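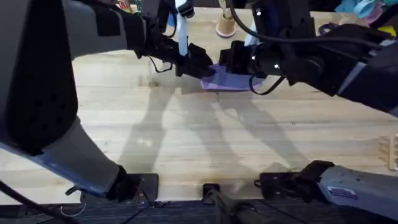
Review: Sollside dust sensor for the small workshop

I do finishing work on doors and table tops in a room of two cars' size, and I have used the Sollside sensor since July. It is a small box which hangs on the wall near the bench, measures the fine dust in the air and sends the result to the phone. When the value goes over the limit you have chosen, the phone gives a sound and the extractor can be switched on through a Keltel socket (sold separately).

The installation was quick. Two screws, one cable, then the app. The pairing failed on my first try, and the manual says nothing on this, but after I turned off the Bluetooth on my old tablet it went well.

In the app you get a curve for the day and a list of alarms. I sand mostly oak and beech, and the curve showed me that the air is worst after I stop the machine, when I brush off the surface and shake out the cloth. I had always taken off my mask at this moment. Now I keep it on until the curve comes down again. The highest value so far was 1,381 — the app does not explain the unit very clearly, and I had to write to the support. A person named Mikkel Þrastardóttir answered the next morning with a good table.

I am less happy with the filter of the sensor itself. It must be cleaned often, and the cover has a very thin clip. Mine has already a small crack. My neighbor has the Van Wijk model, where the cover slides, and I find this a better solution. On the other hand, the Van Wijk cannot start the extractor.

There are two versions. I bought the Standard, which keeps 2,000 readings and then writes over the oldest ones. For one person this is enough. If several people share the room, I would look at the larger one.

Four stars from me. One star is missing for the clip.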